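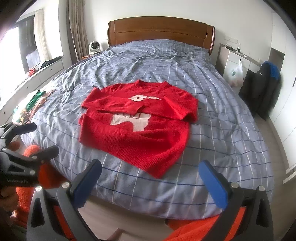
Etlow open day, Saturday: who went and what did you think?

Forum: Home robotics / Events and meetups
Replies: 9

plaidcat37
Just got back and I'm still buzzing, so sorry if this rambles. Etlow opened up the practice apartment in Brorodport for the day and I stayed from 11 until they started stacking chairs. The clothes folding was the best part for me by a mile! They had you do it yourself with the hand-held grippers first (the ones with the blue pads), and then you went next door and watched an arm have a go at the same kind of job. I did a red sweater on the bed. Sleeves in across the chest, one over the other, then the bottom half up. Sounds like nothing. Try it with two fingers that don't bend.

Anyone else there? I want to compare notes.

mittenlogic
I was in the afternoon group! Did you get the knit one with the big off-white design on the front? That thing fought me. The sleeves were fine, but every time I went for the hem I picked up a pinch of duvet with it.

plaidcat37
Yes, that one. Go in lower and flatter than feels right, and close slowly. The woman running our group told me to slide one finger under the ribbing before I thought about gripping at all, and after that I got it three times in a row.

torque_and_tea
Going to be the grump here. I enjoyed the hands-on room, but the arm demo was oversold on the flyer. "Folds your laundry" is what it said. What I watched was one T-shirt folded pretty well, one T-shirt folded into a sort of burrito, and then a long pause while somebody restarted it. I drove 37 miles for that.

mittenlogic
Our group saw it do a towel and two shirts with no stops. Might have been luck of the draw?

torque_and_tea
Might have been. I'd still like the flyer to say "is learning to fold." I'd have come anyway and been in a better mood.

Priedītis
I help out at the Plallance sessions, which use similar grippers, so a little background. Sweaters are harder than T-shirts for most people on their first try. The wool is thick, the cuffs want to spring back, and a soft bed gives way under you where a table wouldn't. If you start on a bed with a rumpled cover you're doing the hard version. Our newcomers get 17 minutes on dish towels before they see a sleeve.

On the flyer, I agree with torque_and_tea. Folding one shirt laid out flat and dealing with a heap from the dryer are two very different jobs, and visitors can't be expected to know which one they're being promised.

plaidcat37
I don't totally agree about starting on towels, though. I liked being thrown in! Towels would have been over in a minute and I wouldn't have come away with so much respect for my own thumbs. And a real bed with a real duvet is where I fold things at home. A bare table would have felt like a lab.

Priedītis
Fair, and for an open day I can see it. For people coming back week after week I'd still start easy.

bobbin_under
Question from someone who couldn't make it: how heavy are the grippers? I have bad wrists and I'm wondering about the next one.

mittenlogic
Lighter than I expected, but I felt it in my forearm after nearly 11 folds. You could sit down between turns and they weren't rushing anybody. I'd email and ask if you can do a short turn. Also wear short sleeves, mine kept sliding down over my hand.

torque_and_tea
Seconding the email. Say which session you want too. The morning was packed and I only got two tries before I had to hand over. And for the record I did sign up for the January one, so I can't have hated it that much.

plaidcat37
Ha, see you there! I'm bringing my own cardigan. It has buttons. I have no idea what happens with buttons.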